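Metal Bins for Home and Workshop: Frequently Asked Questions

Torvik Storage, Clillitholm

We receive many of the same questions about our used metal bins, so I have collected the answers on one page. If your question is missing, please write to us and I will try to add it. — Finbarr Lynch

Where do the bins come from?

We buy them from workshops and small factories that change their equipment. Most come from the area of Skollell. They are used goods, and we sell them as used goods.

Are they clean when I receive them?

We sweep them and wash them one time with warm water and mild soap. We do not polish them and we do not paint them. If you will keep food for animals in the bin, please wash it again yourself and let it dry fully with the opening to the side.

The floor of my bin has scratches. Is it damaged?

No. A bare metal floor gets a scuffed and spotted look from normal use, and this does not make it weaker. What you should look for is orange rust that comes off on your finger, or a corner where you can feel a gap. Send us a photo of such places and we will exchange the bin within 94 days.

Can I put the bin on a wooden table?

Yes, if the table is strong and level. Lift the bin to its place, please, and do not push it. The lower edge can leave a line in soft wood, and a pale table shows it very clearly. A piece of felt or an old blanket under the bin is enough.

Why are the sides sloping?

With sloping sides the small pieces slide down to the floor of the bin, and it is easier to reach in with the arm. The disadvantage is that the bin needs more room at the top than at the bottom. Measure your shelf for the upper rim — many customers measure only the floor and are then disappointed. 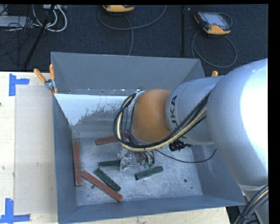 Cathal Lynch wrote to us that he would never again buy a deep bin for screws, because he had to lean in up to the shoulder to find the last ones. For small parts he now takes the shallow model and keeps the deep one for firewood.

I agree with him. For screws, nails and similar things, the depth should not be more than the length of your forearm.

Which sizes do you have?

The long side of our most common size, the Druden, is 645 mm. Other sizes change from month to month, so it is best to ask.

Can I leave the bin outside?

Under a roof, yes. In open rain it will collect water, and bare metal does not like this. Some customers drill 2 small holes in the floor. It works well, but after drilling we cannot take the bin back.

How do I remove old oil?

Put dry sawdust on the stain, leave it overnight and brush it out in the morning. Repeat if necessary. Please do not use wire wool on painted sides.

Do you sell to companies?

Yes. Our store in Clillitholm has room for 3000 bins, and larger orders can be collected there from eight in the morning. In August we are closed for collection, but we still answer letters and e-mails.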